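Wusitz Sideboard, low model

The Wusitz is a low storage cabinet for the living room, the hallway or the home office. It is made by the Espinoza workshop, where we have been building furniture for family homes since 2000. Many customers buy it first for dishes and later use it for papers, because the inside is deep enough for standing binders.

The cabinet comes in sections. You can buy one section alone, or put two or more side by side. When they are joined, a thin line stays visible on the top where one section meets the next. Some people ask if we can hide it. We prefer to leave it, as wood moves a little with the season and a covered joint will open sooner or later.

What fits inside

Each section has one shelf, which can be set at 9 heights. With the shelf in the lowest position, standard office binders stand upright with space above for the fingers. With the shelf in the middle, the upper part is good for folded tablecloths, board games or a small printer. One section carries 34 kg on the shelf, if the weight is spread well.
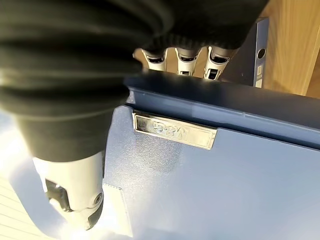

Doors and hinges

The doors are hinged and open wide, so you can reach the back corners without kneeling in a strange position. The Roker hinge can be adjusted in three directions with a normal screwdriver. Please do this after the cabinet has stood in its place for one week - a floor is never so flat as it looks, and the doors need some days to settle.

If you have small children, you can order the soft closing part. It is fitted by hand and needs no new holes.

Finish and care

We finish the surface with Sudo hard oil, two coats. Clean it with a cloth that is only a little damp and dry it after. Do not use spray polish, it leaves a film which the next coat of oil cannot enter. Once a year is enough for new oil, for example in March, when the heating is used less.

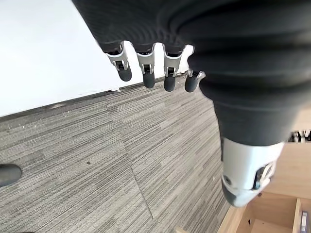

Constanza Echeverría wrote to us that she oiled only the top of hers and left the doors for later, and now the top is a bit darker. She asks if the doors will catch up. They will, after one coat and some weeks of daylight, but it is better to oil all the sides on the same day.

Delivery and assembly

The sections arrive assembled, only the feet are packed separately. Two persons should carry each one. Measure your stairs before you order, especially if they turn.

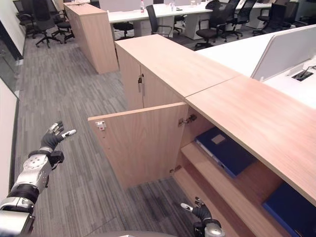 For joining sections we include four bolts and a small wrench. Push the sections together, check the level with the feet, and only then tighten the bolts. Do not use the bolts to pull a low section up - the thread is strong but the wood around it can crack.

Orders placed before 3rd September are delivered at the old price. Spare hinges and feet can be ordered under part number 237.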